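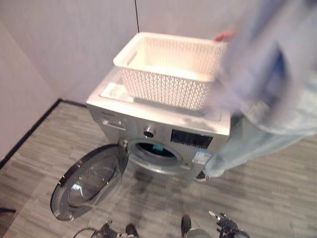 Laundry Robot Build, Gallery 2

Isten is the two-armed laundry robot we have been putting together at the Dernton shared workshop since last May. The parts list stands at 173 lines, of which I regret maybe a third. Gallery 1 was all brackets. This one has an actual washing machine in it, so standards are rising.

Updated 2019-01-22.

The washer

Top picture: front loader, door open, white plastic basket on the lid. The grippers wait down low in front while a human in jeans gets a hand on the basket. The human is still the fastest component in the project and blurs accordingly.

A door that swings out to the left over the floor is a fine thing if you have knees. For Isten it means the left arm has to go around it, and the planner (we call it Dunstan, it has the personality of a parking meter) would much prefer to go through it. Dunstan now keeps a no-go bubble around the hinge side. The bubble began life at 900 millimeters, which kept the door very safe and put the drum out of reach as well.

The round glass is also a treat for depth sensing. As far as the software is concerned, tinted glass is a hole with opinions. We gave up on detecting it and typed the door's size in by hand.

The fingers

Version one of the hand had two fingers and could pick up a towel provided the towel was cooperative. The new hand has more of them, with pale joint housings and rounded black tips. Socks are still the hard case. A sock on the bottom of a drum looks like nothing much to a camera and feels like nothing much to a fingertip.

The Takora board that drives the joints has logged 2,767 open-and-close cycles on the bench so far. One tip came off during that run and was found in my coffee. 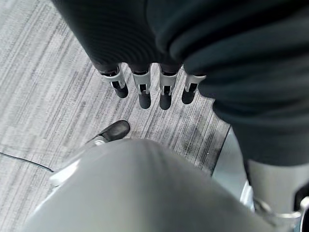
Four fingers pointing at the carpet, dark gray fabric above, black cable running off to the left.

Still on the list: cable routing, the sock problem, and teaching Dunstan that a basket has handles. Gallery 3 goes up when at least one of those is crossed off.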